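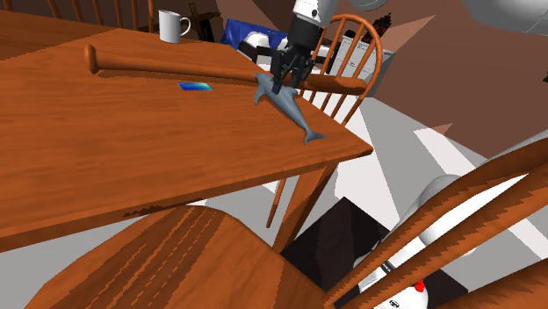
**シミュレーション上の卓上セル「Flusuvum」始業点検表**
2026年2月16日 点検:Mhairi Cowie 確認:Ruairi Carnegie

仮想のセルなので指は挟まない。だからといって点検を省くと、挟まるのは納期のほうである。コメント欄には「異常なし」以外の日本語も書いてよい。

### 1. アームと周辺

- [x] 起動姿勢が登録値と一致する
 - コメント:一致。先週は一致していなかったが、登録値のほうが間違っていた。
- [x] 非常停止の信号で物理演算まで止まる
 - コメント:止まる。以前はアームだけ止まり、物は律儀に落ち続けた。
- [ ] 椅子の当たり判定が有効
 - コメント:背もたれの細い棒が一部すり抜ける。修理票149番。人が座らない椅子でも、肘は当たる。
- [x] 卓上の物が経路の計算に入っている
 - コメント:バットはテーブルの端からはみ出しているので、天板の内側だけ調べて安心しないこと。

### 2. グリッパ

- [x] 開指令で左右の指が開ききる
- [x] リンクの関節に余計な自由度がない
 - コメント:10月の更新後、片側だけ妙に柔軟になったことがある。体操選手なら褒められた。
- [x] 開いた状態で指先パッドが対象物に触れていない
 - コメント:イルカで確認。パッドとの接触なし。
- [ ] 把持力の上限が設定表どおり
 - コメント:設定表が二つある。どちらの「どおり」かはRuairiに問い合わせ中。

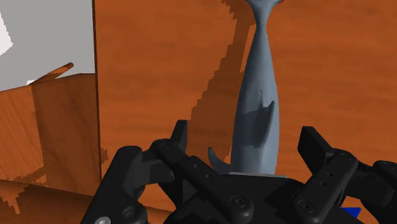
Annag Hallidayからは、接触の有無を目で見て済ませず、接触ログの値も欄に残してほしい、とのこと。見た目のメッシュと当たり判定の形は別物で、前回はひれの付け根がずれたまま22回分の試行を流してしまったそうだ。もっともなので、次の版から記入欄を足す。欄が増えると字が小さくなる件は、別途相談したい。

### 3. 手先側の視点と描画

- [x] 指先が左右とも視野に入る
- [x] 手先の視点がアームの動きに遅れずついてくる
- [ ] 影の輪郭
 - コメント:イルカの上にも天板にも階段状のぎざぎざが出ている。影の解像度を上げれば減るはずだが、上げると計算が重くなり、上司の機嫌も重くなる。保留。
- [x] 対象物と天板の色が判別できる
 - コメント:イルカは楽勝。バットは天板とほぼ同じ色なので、検出のしきい値を緩めないこと。

### 4. 終了時

- [x] ログの保存先に空きがある(残り約500GB)
- [x] 物体の配置を初期値に戻した
- [ ] 点検表を所定の場所に保存した
 - コメント:保存してからでないと印を付けられず、印を付けると保存し直しになる。毎朝ここで少し悩む。

**持ち越し**:椅子の当たり判定、把持力の設定表、影の解像度。椅子はMhairi、残りはRuairiが担当。設定表が一つになるまで、把持力を変える試験は行わない。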